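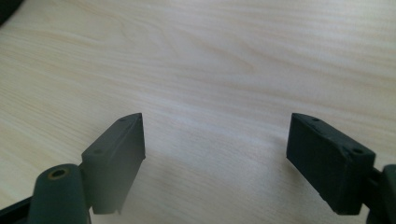

Rosemarie Lammers calls the Skoser a door hinge with a doctorate, and holds that anyone who can hang a gate can look after one. The manual, at 100 pages, takes a longer view.

The Skoser is a hand-held two-finger gripper sold by Lekero and used to record grasping motions for training robot arms. The operator carries it about and picks things up with it. Most of what has been written on the tool concerns its upkeep.

Fingers

Each finger ends in a blocky dark pad fixed through small round holes. The two pads should sit level with each other and their inner faces should be parallel when open. A pad that has crept out of line is loosened, nudged and tightened again, a job the manual calls "realignment" and most owners call something else. Owners are divided on thread-locking compound. Lekero recommends it; the people who later have to get the screws out do not.
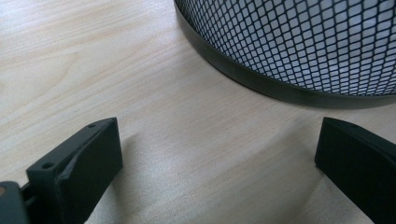 Setup of a Skoser begins with the fingers fully open over a bare surface, so that the zero position is stored with nothing between the pads. Rindberg, which services the tool in Canada, asks for a pale, plain bench and good light. In practice the bench is whatever table is free, and a black mesh container standing just past the fingertips does no harm provided the gap itself stays clear. The zero is stored again after any change of pads.

Grip check

The check that follows uses a light household object, traditionally whatever was nearest the bin. Clodagh Foley's service notes favour a clear plastic cup, on the grounds that it complains visibly when squeezed too hard. The fingers are closed on the narrower lower body, held, and opened.
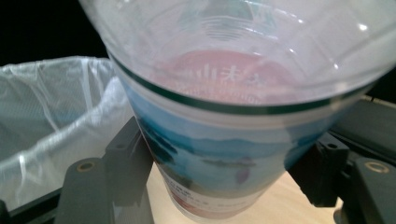 A printed plastic cup held between the fingers during a grip check.

Wear

Foley's notes record one set of pads retired after 1859 closures and another still in use at 2832, with no explanation offered for either. Replacement pads are made by Amato. The July batch fitted without filing, and is spoken of fondly.

Page last revised 08/12/2024.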